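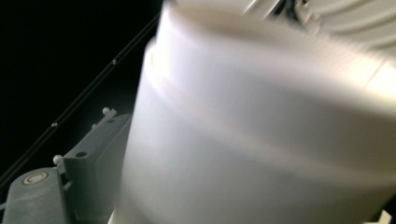

Figure 4.1 White cylinder with a faint band around its middle.

CHAPTER 4
Supplies: The Things a Business Forgets It Owns

By the end of this chapter you should be able to:
Tell supplies apart from merchandise and equipment
Record a purchase of supplies in two different ways
Make the adjusting entry at the close of a period
Decide when an item is too small to be worth an argument

Most people come to bookkeeping expecting to deal with buildings, loans, and payroll. They then spend their first month on the job asking who bought the tape. Supplies are the small items a business buys for its own use and slowly uses up: pens, paper towels, toner, light bulbs, the good scissors. They seldom sink a company. They do cause a surprising share of its e-mail.

A case from Prastdale

Peeters & Ito is a land surveying firm with an office in Prastdale and a smaller one in Roddale. In July the Prastdale office bought a case of 4,000 paper cups for $83. The office manager, Harpreet Zacharias, thought the price was excellent. The staff of the Prastdale office could have fit in a minivan.

The cups went into a storeroom. The invoice went into a folder marked "Misc," where invoices go to rest. At the end of the fiscal year the firm's bookkeeper found the $83 sitting in an account called Office Expense, and the storeroom still holding half the case. Had the firm spent $83 on cups that year? It had certainly paid $83. Whether it had used up $83 worth of cups is another matter, and that gap is what this chapter covers.

You may feel that no sane person would care. Hold that thought until Section 4.4, where we agree with you.

What counts as a supply

Three questions will sort most items.

Does the business sell it? If so, it is merchandise. The same paper cup is merchandise to a restaurant wholesaler and a supply to a firm of surveyors. To a coffee shop, which hands the cup over with a drink in it, the cup is usually treated as part of the cost of the sale.

Will it last for years? If so, it is probably equipment. Staples are a supply. The stapler is technically equipment, though a bookkeeper who sets up a depreciation schedule for a stapler should be encouraged to take a vacation.

Is it still there? Supplies on hand are an asset, a cost paid now for a benefit to come. Once used, they become an expense. The change happens a cup at a time, all year long, and the books ignore it until somebody makes an entry.

Figure 4.2 shows paper cups stacked upside down in a dark brown double-ring holder. By our first two questions, the cups would be supplies in a surveyor's break room. The holder would outlast them and could, with great effort, be argued into the equipment account. Please don't.

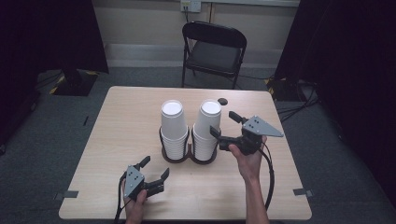

4.1 Recording the purchase

There are two accepted ways to record the case of cups.

Under the asset method, the bookkeeper debits Supplies for $83 and credits Cash for $83. The full cost sits on the balance sheet, and an adjusting entry at the end of the period moves the used portion to Supplies Expense.

Under the expense method, the bookkeeper debits Supplies Expense for $83 right away and credits Cash. The adjustment then runs the other way: whatever is left in the storeroom is moved back to the asset account.

Done properly, both methods end in the same place. With half the case remaining, half the cost belongs in Supplies and half in Supplies Expense. Done improperly, they also end in the same place, a long phone call with the accountant.

The usual trouble comes from switching. At Peeters & Ito, Prastdale used the expense method and Roddale used the asset method, each office believing the other did the same. Pick one method, write it down, and keep the note somewhere other than the "Misc" folder.

Before going on to Section 4.2, try making both entries for the cups yourself, first on the date of purchase and again at year-end.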